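Steam bench notebook, Symonenko kitchen
11/25/23

Continued from the previous entry. Worked on the bun cell all shift, mostly bench work, then sat down with the steam crew at the end. Vira Bilyk took the crew notes and I have folded hers into mine.

Reminder of what we are trying to settle before the cell goes near the real line: can the pair of arms take over the loading and unloading at the steamer, and what do the six people on the steam crew do with their time if it can. The first half is our job. The second half was handed to us as well, and I think we have been slow on it.

Baseline is still the hand count from June: 3,958 buns moved in and out of steamers by the crew in the sample period, every one of them with tongs or fingers. The complaints in the log from that period are wrists and steam on the forearms. Dropped buns hardly come up.

Setup is as before. One steamer mid-table, plate on the right, glass lid off and laid flat on the left. Right arm does the buns, left arm is assigned to the lid. Tallodus controller, same build as last time, no parameter changes overnight.

The placing move is where most of my attention went. I have the arm stop just over the edge of the basket with the bun still gripped, then go in and down. The stop costs time but it gives whoever is standing there a point where they can hit pause without a bun in a bad spot. Vira wants to keep it for that reason even if the numbers say drop it. Leaving it in for now.
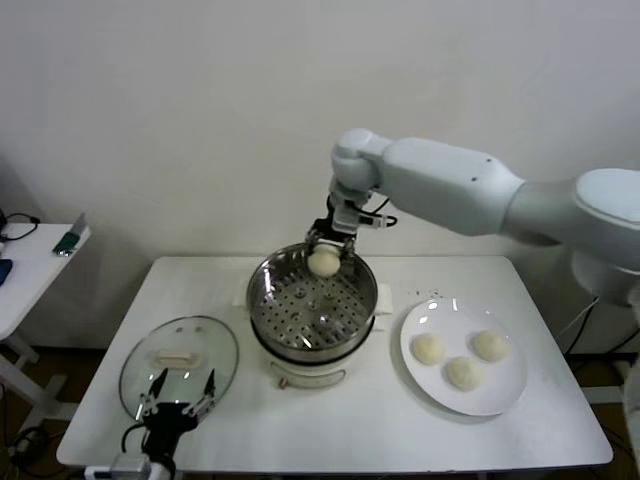
Grip force

Lowered the closing force one step from the Mimby fingertip defaults. The default leaves two dents in a soft bun and the packing people will send those back, as they should. At the lower setting I could live with the marks. Have not tried it on the filled ones, which are heavier and have a seam that opens if you squeeze across it. The crew know to hold those along the seam. They all do it and it is not written down in any procedure we were given. Now it is in this notebook, and it needs to go in the procedure too.

Same kind of thing with spacing in the basket. The recipe sheet gives a count per basket and says nothing on gaps. The crew leave more room toward the back because they say the buns swell there. I have no measurement on that. I put their spacing in the placing table anyway and will measure later.

Crumbs on the table behind the plate. Wipe down between runs, it was on the checklist and I skipped it.

Approach to the plate

Picking off the plate is easier with the arm coming down from the back right. From the front it passes too close to where a person would lean in to straighten things. I moved the approach point back and up and opened the fingers less on the way down. Wide-open fingers knock the neighboring bun when the plate is full.

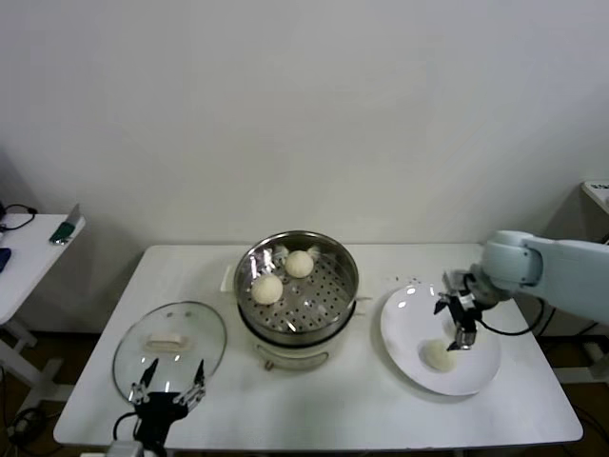 Right gripper over the plate, fingers slightly open. Left gripper at the lid.

Lid handling is not done. The left arm gets to the front of the lid all right, but I want it taking the lid by the knob, and the path up to the knob is still rough. Until that is sorted a person handles the lid, so a person is still reaching through the steam, and that was the thing in the complaints log. I said so in the talk with the crew. Better they hear it from us.

Crew talk

Went on longer than planned. Points, in the order they came up:

The Ruvoner contract sets a target of 375 buns per shift through the cell for the first stage. Crew asked whether that is on top of what they do now or instead of it. I did not know. Vira did not know either. Asked the office in writing.

Someone has to watch the cell. Two of the crew have been trained on pause and restart so far. The others want the training before it goes live, and they want it on paid time. Agreed with both and passed it up.

They do not want to be left with only the lid and the wiping. That was said plainly. At the moment a crew member shapes for part of the shift and steams for part, and the change of task is what makes the day bearable. If the arms take the steaming and the rota is left alone, some people end up shaping for the full shift, which is also hard on the wrists. The rota has to be redrawn along with the cell.

One of the older hands asked who decides a bun is done. Still a person. The cell has no check for it and I have none planned.

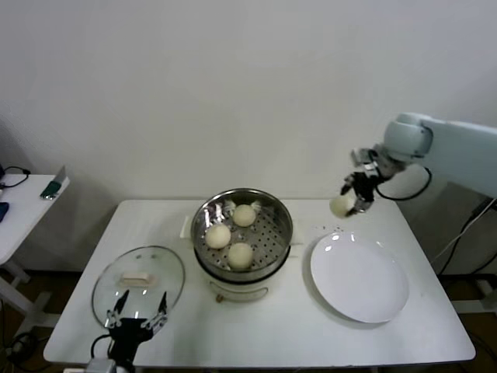 I came away thinking the rota question should be answered before the lid path, even though the lid path is the more interesting work. The office will treat the cell as finished once the lid works, and after that it will be hard to get anyone to look at shift patterns. Vira is drafting two versions of the rota: one with steaming watch rotated through all six, one with it fixed to the trained pair. The crew get to see both before the office does.

To do:
Filled buns at the lower grip force, along the seam.
Measure swelling, back of basket against front.
Lid knob path.
Add the seam hold and the basket spacing to the written procedure, with the crew credited for them.
Chase the 375 question if there is no reply.
Cable off the right wrist hangs lower than I like – tie it up before the next run.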